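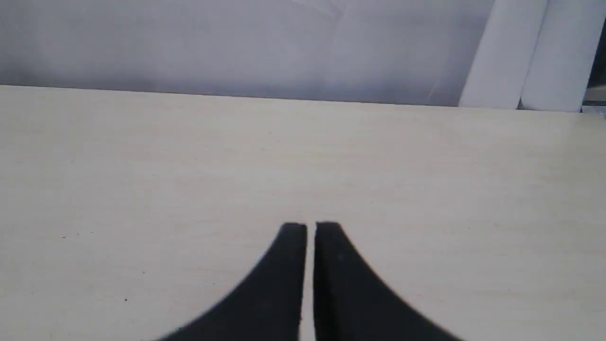
Astumholm Residents' Forum, Equipment and Loans

Gerker folding hustings kit

For candidate evenings, ward meetings, public question sessions. Borrow it or buy it, see below. Bought in November after the last lectern gave up halfway through the bus cuts debate.

What you get:
Lectern, folds flat, one shelf for notes
2 microphones on stands, plus 3 spare batteries
Countdown clock, big digits, readable from the back row
Name card holders
Ballot box with lock, for straw polls and written questions
Carry bag with wheels

Set-up is quick if you've done it before. Legs first, then the top, then push the catch down till it clicks. Don't lean on it before the click. Clock runs off the mains only, so bring an extension lead, there isnt one in the bag.

Clock beeps at one minute left and again at time. Beep can be turned off (switch on the back, left side). Please agree speaking times with all the candidates beforehand and give everyone the same. We've had complaints.

Loan: free to any group in the ward, any party or none. Deposit £41, back when the kit is. Three nights at most during an election, longer at other times, just ask. No party stickers on the lectern please, they take the paint off.

To buy: Gerker sell the same kit through Vusow. Ask them for the current price, it changes. They also do printed question slips, pack of 1000, which will last you years.

Booked out on 6 December 2019, back the next morning. Free after that at time of writting.

Bookings: So-yul Yang. Faults and missing bits: Hicham Fawzy, and tell him which bit, not just "its broken".

Collection from the side door, evenings only. Bring a car, the bag is heavier than it looks.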